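To: helamport-robotics-club
Date: October 28, 2025
Subject: Re: [club] Halura project, count so far

> We're at 2,019 recordings for Halura as of last night. If the Preda
> group keeps its pace we can start training well before December and
> have something to show at the open evening. I'd say the greens task
> is basically done and we should move on to folding.

I'd hold off on calling greens done. 2,019 is a nice number, but I went through one folder and 565 of those are the same task, leafy stuff and a basket, at the same kind of table. All that tells me is that we can fill a disk.

My other worry is how close the pads get before anyone commits to a grip. Stems bend. A policy that learned on boxes will go at a stem like it's a box, and I haven't seen anything in the Halura notes that deals with it.

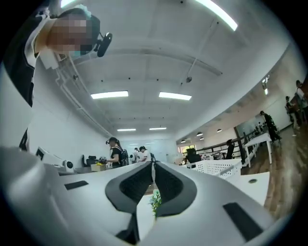
Gripper pads and a leafy sprig, with the room behind.

Then there's the two-handed part. Half the class holds the grippers side by side, and I'd like to know if the marker plates stay readable when they get that close together. Ban was supposed to have a script that flags lost markers. Has it been run on anything newer than the first 4 folders? I asked last week and got a thumbs up, and I can't put that in the report.

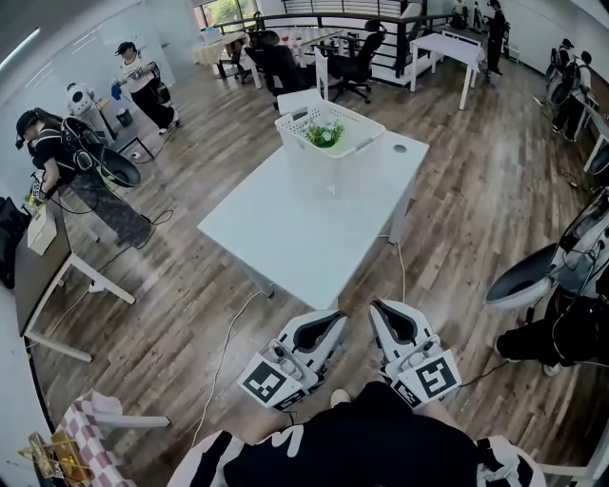
Preda replied off list that the script has been run on 8 folders now, that the dropouts were "not terrible," and that more variety in the greens would help more than another argument about markers.

Fine, but "not terrible" needs a number next to it. Send me the logs and I'll make the table myself - it's one evening of work. Until then I vote no on folding.

Also, whoever has the long cable checklist, please put it back in the shared folder.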